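Chapitre 5
Ce que l'on accroche et ce que l'on plie

Les manuels d'économie domestique ont longtemps tenu le cintre pour un progrès évident. On y lisait qu'un vêtement suspendu vieillit mieux, se retrouve plus vite et se froisse moins. Ces trois affirmations se répètent d'un ouvrage à l'autre, presque mot pour mot, et l'on cherche en vain l'essai qui les aurait établies. Le présent chapitre les reprend une à une, en commençant par l'objet lui-même.

La question paraît mince. Elle occupe pourtant une bonne part des conseils de rangement vendus aujourd'hui, et le catalogue Entili proposait à lui seul, dans l'édition que nous avons dépouillée, 40 modèles de cintres et d'accessoires de penderie. Les notices promettent un gain de place. Par rapport à quoi ? À une pile de chandails bien faite, à un tas sur une chaise, à une armoire trop pleine ? Le point de comparaison manque presque toujours, et l'élève prendra l'habitude de le réclamer.

Il faut aussi se méfier du mot « cintre », qui recouvre des choses fort différentes. Certains ont des épaules larges, d'autres se réduisent à une tige et à des pinces. Le crochet, en revanche, reçoit peu d'attention dans les notices, alors que tout le poids finit par y passer. Une pièce en plastique rose posée à plat sur une table, avec son grand crochet ouvert en forme de C, se prête mieux à l'examen que le même objet chargé d'un manteau au fond d'un placard.
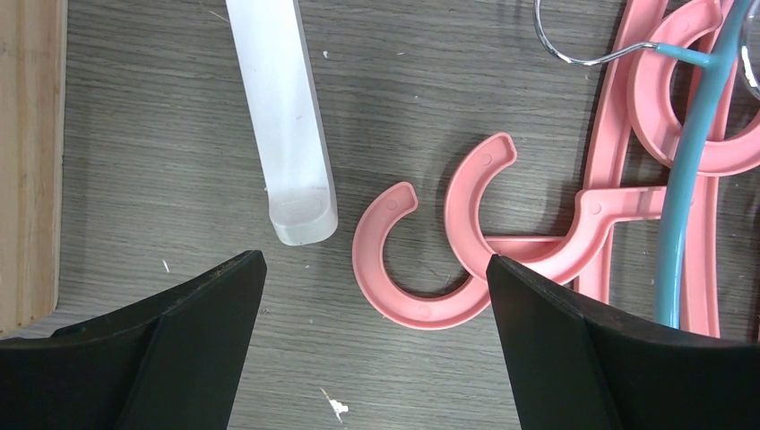 Narendra Tomar objecte que l'on juge mal un cintre sur une table. Selon lui, seule compte la tringle : un crochet large passe partout mais se balance, un crochet serré tient bien et refuse la moitié des barres. Il ajoute que les gens achètent leurs cintres par lots, pour la couleur, et découvrent ensuite le diamètre de leur tringle.

L'objection est recevable, et nous la garderons en tête. Elle n'autorise pas pour autant à conclure que le modèle le plus cher tient mieux. La brochure de la maison Celtari l'affirme à deux reprises, sans indiquer ni la charge ni la durée - deux grandeurs sans lesquelles le verbe « tenir » ne veut pas grand-chose.

Reste le pliage. Washington Araújo, dans son cours donné à Stundonton, défendait la pile contre la penderie et reprochait au cintre de déformer les mailles. Sa démonstration portait sur 5 pulls, tous en laine épaisse, tous à lui. On peut partager son goût et trouver l'échantillon maigre. Une chemise de coton pose un autre problème, un pantalon à pli encore un autre, et il serait imprudent d'étendre à toute la garde-robe ce qui vaut peut-être pour le tricot.

Avant d'aborder la section suivante, on videra une étagère ou une portion de penderie et l'on notera, pour chaque vêtement, s'il était plié ou suspendu, et depuis quand si on le sait. On s'abstiendra de ranger mieux qu'à l'ordinaire. Les relevés seront repris dans la section consacrée aux tringles.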